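Wire rope, chain and the hoist nobody inspects: a talk with Carmela Segura

Carmela Segura has been inspecting lifting gear for a living since she left the fabrication floor at Studcombe, where she ran the night shift. She now works for Plomgate, a small firm that inspects and repairs electric hoists for machine shops, foundries and warehouses. We met her in the Plomgate office at seven in the morning, before her first call of the day.

The question she hears most is whether a shop should buy a chain hoist or a wire rope hoist. She says people often expect a quick answer and get a list of questions back.

"I want to know how many lifts per hour, how high, and what the air is like in there," she says. "If you're picking up a die twice a shift, a chain hoist is fine and it costs less to keep. If you're lifting all day long and lifting high, you should be looking at rope."

Chain, in her view, puts up with more abuse. It can sit in a dusty bay for weeks and still run, provided somebody oils it. Rope runs smoother and quieter, and it suits longer lifts, but it has to wind onto the drum correctly every time. An operator who pulls sideways on a rope hoist can push the rope out of its groove, and from then on it crushes itself. 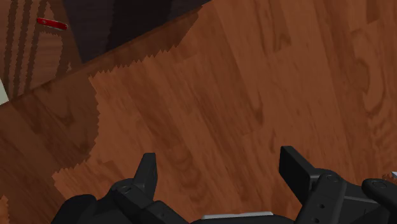

The wood grain up close.

Side pulling comes up several times in our talk. Segura puts it ahead of overloading as a cause of the damage she finds.

"Most operators know the rated load. It's painted on the side in big numbers," she says. "What they don't think about is the angle. The load is four feet out of line, so they drag it over with the hook. The rope guide takes the hit, and then I'm there in February replacing a rope guide."

One of her customers, a stamping shop, went through 2 rope guides in a single year that way. The shop moved its pallet rack closer to the runway, and she has not had to replace one there since.

Her own inspection routine starts on the ground. She watches the operator make a normal lift before she touches anything, and she listens to the brake. Then she goes up. She measures the chain over a set number of links and compares the result with the maker's limit, looks at the hook throat, checks the latch, and runs the hook up gently into the upper limit switch with no load on it.

"The limit switch is the one that worries me," she says. "Some people use it as the everyday stop. They hold the button until the thing cuts out. It's there as a backup, and if you lean on it forty times a day it wears out like anything else."

Her colleague Mwanahawa Urio handles the paperwork side and joined us partway through. Urio keeps the service records for 539 hoists and writes the reports customers receive after each visit. She would like shops to keep a log of their own between visits, even a plain notebook on a string.

"We ask what changed since last time and they say nothing changed," Urio says. "Then we read the hour meter and it's up by 1035 hours. Something changed. They added a shift."

The two of them disagree a little about pendants and radio controls. Urio prefers radio — the operator can stand clear of the load and pick the best view of it. Segura likes a pendant in a small bay, where the cable at least keeps the operator near the hoist and there is no battery to go flat in the middle of a lift. 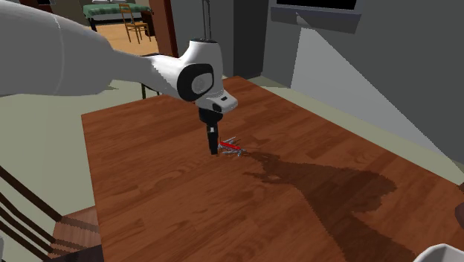 Hook choice is the last subject on Segura's list. She sees shops hang whatever they have on the end of the hoist, including slings made for a different job, and she would rather they worked out the pick first. She wants the hook directly over the center of gravity before the load leaves the floor, and slack taken up slowly. The same straight approach applies at bench scale, where a robot arm has its black gripper fingers pointing straight down toward a small multi-tool on a table. With a hoist, she says, an off-center pick shows up as swing the moment the load comes free, and the operator should set it down and start over.

For rigging hardware, Segura buys shackles from Kendotov and keeps the certificates in the truck. Navaratnam supplies the replacement chain. She does not reuse old chain under any conditions, and she cuts up what she takes off so that it can't find its way back onto a hoist.

Her next call was a foundry with a brake that slipped on the way down. She had the new brake disc on the seat beside her when she left.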